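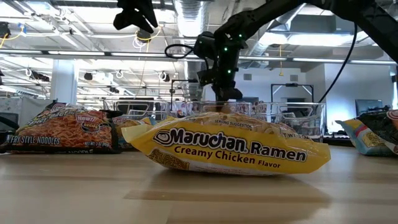 Floswood 袋装方便面 单包与整箱供货
货品分类:干货/即食面/枕式包装
页面维护:Janelle Yap

一、品项

本页列两个品项,均为单包零售装,可拆箱。

品项A:Maruchan Ramen,Creamy Chicken Flavor(奶油鸡肉味)。黄色包装,品牌字为白色带深色描边,口味字为深棕色。包装标示净重 NET WT. 3 OZ。
品项B:炒面型(FRY STYLE NOODLES),橙、红、黑三色包装,正面印红橙色面条图,带“New!”标识。包装标示净重 NET WT 3 OZ。

两个品项标示净重相同,按克换算均为85克。换算值仅供货架标签和运费估算使用,以包装印刷为准。品项A上缘印有 SERVING SUGGESTION 字样,即包装上的成品图为食用建议,不代表袋内实物配置。

二、包装形式

品项A为枕式袋,两端压合封口,袋面有光泽。枕式袋不具备自立性,上架须平放或使用带前挡的托盘。袋面受压后会起皱,印刷文字随之变形,净重一行靠近袋端,尤其容易读不全。验收时如需核对净重,请将袋面抹平后再读,不要根据变形的字样判断为错印。

外箱为 Breltura 瓦楞纸箱,单一品项装箱,不混装。箱内不加隔板,面饼侧立排列。

三、订货规格

单包:不设起订量,随其他干货一并发出。
整箱:每箱18包。
整托:每托46箱,合828包。
混托:A、B两个品项可同托,按整层分配,不接受同层混码。

订单备注栏请写明品项字母,不要只写“方便面”或“黄色那款”。未写品项字母的订单会退回待确认状态,不占库存。

四、仓储条件

存放于阴凉干燥处,避免阳光直射。堆放离墙、离地,使用垫板。
不得与洗涤剂、香料、咖啡等气味较重的货品同架。面饼吸味,外袋不能完全隔绝。
Clurncombe 仓常温区相对湿度控制线为60%,超过控制线时暂停拆箱作业,已拆箱余量转入带盖周转箱。
整箱堆码不超过六层。第七层起底层箱体侧壁外鼓,面饼碎裂率上升。
先进先出,以外箱喷码日期为准;拆零后以袋面日期为准。

五、拣货与装袋

拆零拣货时从袋身中部托取,不要捏住封口端提起。封口端受力后可能出现细小开口,外观不易察觉。
与罐头、瓶装货同箱发运时,方便面置于最上层,上方留空隙,用纸填充。不使用气柱袋直接压在面饼上。
单箱混装总重超过12公斤的订单,方便面另行装箱,运费按一票计算。
拣货台面保持干燥,无胶带残留。两个品项在台面上分开放置,复核后再合并,避免品项错发。

六、验收与退换

收货后请在两个工作日内检查以下项目:
封口是否完整,有无开口或穿孔;
袋身有无渗油、受潮痕迹;
面饼是否碎裂。碎裂面积超过面饼一半的按破损处理,边角掉渣不在退换范围;
口味与订单是否一致。

申报破损需提供外箱四面照片和受损单包的正反面照片。整箱破损不足三包的,补发单包;三包及以上的,整箱更换。外箱压痕但内包完好的,不受理。
已贴客户自有价签的货品不退。

七、过敏原与配料

配料表、营养成分表和过敏原声明以各批次袋面印刷为准,本页不转录。不同批次配料可能调整,供餐单位请在每批到货时重新核对,不要沿用上一批的记录。
奶油鸡肉味不属于素食品项,请勿列入素食餐单。品项B在核对袋面配料之前,同样不要列入。

八、配套货品

Rusnák 前挡式货架托盘,适用于枕式袋平放陈列,承重8公斤,可水洗。每组两只,不拆售。
Rusnák 透明标签夹,卡入托盘前沿,标签尺寸88×38毫米。
Breltura 带盖周转箱,容积46升,用于拆零余量暂存。

九、供货说明

单包库存每日16:00更新,整箱库存实时显示。整托订单需提前五个工作日提交,由 Afshin Naseri 确认排期。
一次订购满200包的,按整箱单价结算,不足整箱的零头同样适用。
周六只办理自提,不发运。自提窗口在 Clurncombe 仓东侧,提货时出示订单号。
批次资料索取及过敏原问询:Honeylyn Maglaya,品控。
账期客户对账:Uchenna Mohammed,财务。

相关页面:杯装即食面/挂面/调味料包/货架托盘与标签夹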